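Veres Documentary Festival

The Veres Documentary Festival is an annual festival of non-fiction film held in the town of Veres in March. It shows feature-length and short documentaries, and runs for seven days. The main venue is the Trirnow, a former grain exchange with one auditorium of 112 seats. A smaller room on the upper floor is used for shorts and for repeat screenings.

History

The festival began as a weekend of screenings arranged by the Dostent film society, which had until then shown mostly fiction. The first programme had 20 films, most of them on 16 mm prints borrowed from regional archives. Prints were replaced by digital files over several editions, although one archive screening each year is still projected from film.

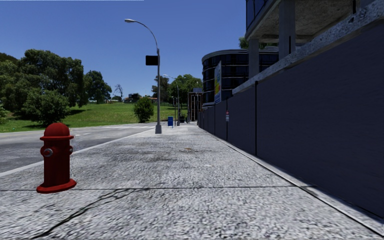 The move from a weekend to a full week came when the society leased the Trirnow. Morning screenings were added at the same time and are kept for school groups.

Programme

Films are divided into a main competition, a shorts competition and a section of older work called Second Reel. A feature must run for at least 60 minutes to enter the main competition. Films already broadcast on television may be shown in Second Reel but cannot compete. In its largest edition to date the festival screened 81 films.

Subtitles in English are required for all competing films. Where a director attends, a discussion of up to 20 minutes follows the screening. 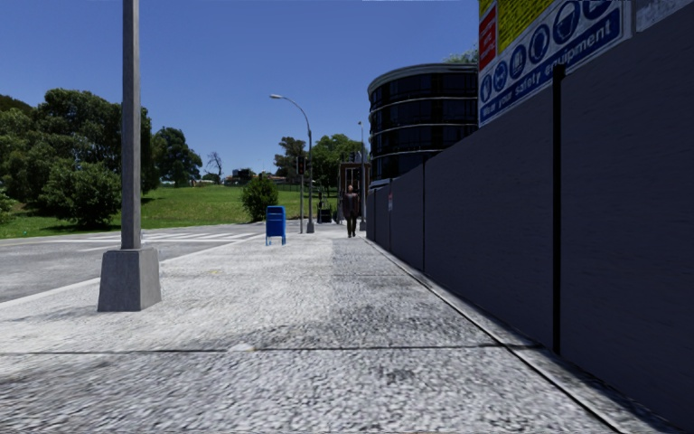
Awards

The main prize is the Vomau Award, named after the river that passes through the town. It is given to the director of the best feature and carries a cash sum, paid half on the night and half when a screening copy is lodged with the festival archive. The shorts prize is decided by audience ballot. Voting slips are collected at the door and counted before the closing screening.

The jury has three members and may not divide the Vomau Award between two films. It may withhold the award, and has done so once.

See also
Dostent film society
Trirnow (cinema)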